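Home | About | Archive | Tags | Contact

Soap finish, one winter in

Posted in February by Tilda, filed under Around the House

I have been meaning to write about soap since the fall, and now that the kitchen has been through most of a winter I feel like I have earned an opinion. I love it! I love it more than I expected to love anything that comes as a bag of white flakes and smells like a clean dishcloth.

Some background for anyone who came in from the shelves post. I have pale wood all over this house. I like it pale. What I do not like is how it goes the color of weak tea the minute you put oil on it, and every finish I had tried up to then did that to me in one way or another. The oil on the hallway bench went gold in a year. The varnish on the old desk went orange, though to be fair that desk was orange in spirit from the day I brought it home.

Soap does none of that. You dissolve soap flakes in hot water, wipe the stuff on, let it sit, wipe off the extra, and let the wood dry. Then you do it again, and again, and the surface slowly builds up a soft kind of skin that still feels like wood under your hand. It is an old way of treating floors and tables in Scandinavia, and I can see why people stuck with it.

My mix is nothing special. I use Sesik flakes, since that is what the hardware store in Prutmont carries, and I stir a good handful into a jar of water just off the boil. Leave it overnight and it turns into something between jelly and hand cream. The first time I made it I thought I had ruined it (it wobbled, it actually wobbled, I called my sister over to look). You haven't ruined it. Scoop it onto a cotton rag and rub it in along the grain, and don't be shy with it on the first coat.

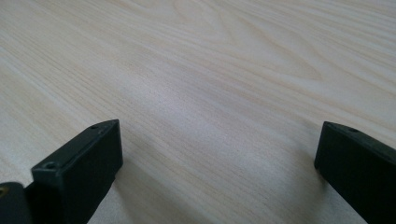 I did 5 coats to start with, over a long weekend, with the windows open and a fan going. Two would have been enough to use it, and for a bookcase I would stop there. The part I had not read up on properly was the grain raising. Water makes the fibers stand up, so after the first coat dried the whole surface felt like a cat's tongue. I panicked a little. Then I went over it very lightly with fine sandpaper, wiped off the dust, and carried on, and by the third coat it was smoother than when I began.

Now, the stains. Everybody asks about the stains! Yes, it stains. Coffee will leave a ring if you let it sit, and red wine is exactly as bad as you think. The difference is that you can fix a stain in the time it takes to listen to a couple of songs. Wet the whole board from edge to edge, rub in some of the soap jelly, let it work for a few minutes, wipe, dry. For a stubborn one I use a fine pad, gently, and then soap over it once more. I got beet juice out this way in December. It took me three tries and some bad language, but there is no pink left that I can find, and I have looked in every kind of light.

Wetting the whole surface matters more than I understood at first. I spot-cleaned a drip in November and ended up with a lovely clean circle that stood out worse than the drip had. So do all of it, every time, even if it feels silly to wash four feet of wood over a dot of soy sauce.

A few other things I have picked up:

Don't use steel wool on oak. The tiny bits of metal left behind go black with the water. I knew this and still nearly did it, pad in hand, at 11 at night.

Real soap flakes only. I tried grating a bar of Waweru bath soap when I ran out, and the perfume hung around for ages. My toast tasted of violets.

The jelly keeps for weeks in a jar with a lid. Label the jar. It looks a lot like something you would put on a cake.

If you have hard water, try distilled for the mix. Ours is hard enough to grow rocks in the kettle, and the first batch left a chalky haze. The second batch, made with a jug of distilled, went on clear.

As for upkeep, I was told to expect a new coat every month, and I was sure I would hate it. I don't. I do it when the wood starts to look thirsty, usually at night after the dishes, and it is a nice quiet job with the radio on. It takes me less time than cleaning the stove, and at the end of it the room smells fresh and the boards have that milky, low shine that no can of anything has ever given me.

Would I put it on everything? No. The windowsill over the sink gets soaked daily and I have left that one painted. I wouldn't want it outdoors either. And if you are someone who sees a mark and can't rest until it is gone, you might be happier with a hard finish and a tube of touch-up. I have friends like that and I would not wish a soaped table on them.

Next on my list is the stair treads. They still have the Skornen floor wax that came with the house, and all of it has to come off before soap will take, so I have a scraper, a pair of old knee pads, and high hopes. I plan to start at the top, where fewer people will see my mistakes, and I'll post how the first tread comes out.

Recent posts
Shelves that finally stopped sagging
What I learned from sanding the hallway bench
A better way to store rags
The great squeaky stair hunt
Paint colors I have regretted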